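Spent most of August on one thing: getting our planner to stop treating a bathroom like a warehouse. Notes from the Dultura stack, in no special order.

1/ The old setup planned both arms as one big problem. Fine in an open room. Next to a curved glass shower panel it kept returning paths that were legal and very slow, or nothing at all.

2/ So we split it. Each arm now plans alone against a shared map, then a small scheduler checks the two paths against each other and delays one if they conflict. The scheduler is called Skurkia. It's 2,521 lines, and a lot of that is logging.

3/ Glass is still the worst part of perception. Depth comes back with holes, or with the wall behind it. We stopped trying to fix the depth and fit a curve to the metal rails instead, then fill in a solid sheet between them. Chrome gets the same suspicion. Anything shiny gets a fatter safety margin.

4/ Toilet lids and seats get a state, not just a shape: lid up or down, seat up or down. The map loads a different collision model for each combination. Before this, the planner would happily route a wrist through a raised lid because the model on file had it closed.

5/ State comes from the head view first. The wrist views get a vote only when the fingers are out of the way enough to leave a decent look at the seat ring. If the views disagree, the arm holds and asks again after 2 seconds.

6/ Thin things are not solved. Power cords, coiled cords, a shower hose. We mark a keep-out box around each one, and the boxes are too big. On a small wall they eat half the free space – I'd like to model them as chains of short segments, but that's a job for the next version.

7/ The replay tool, Vindden, now lines up the head and wrist views on one timeline with the planner's map beside them. Should have built it first. I found 9 stale-map bugs with it that I'd been blaming on the controller.

8/ Views from the bathroom work:
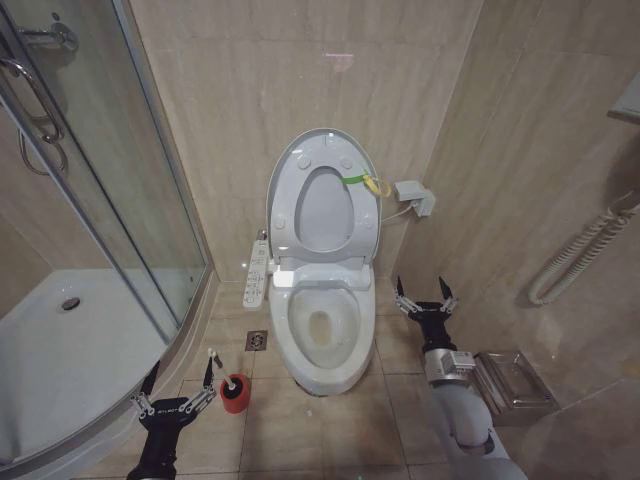
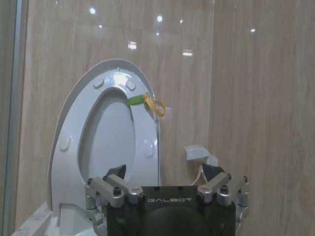
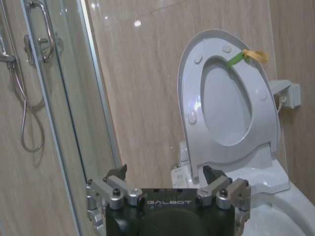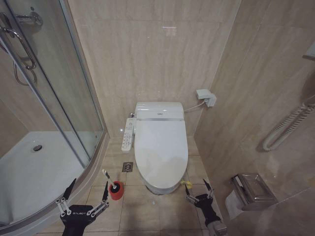
Filed under: Robot Software / Planning & Control

9/ Next up is replanning in the middle of a move. Right now a state change cancels the whole path and starts over. I want to keep the part that's still good.

Last updated: 9/9/21

Comments

gridlock_ok: Does the scheduler ever deadlock, with both arms waiting on each other?

ratchet60: We do the same rail trick for glass doors. Works until someone installs a frameless one.

tinplanner: Would read a longer post on the cord boxes. Ours are too big too.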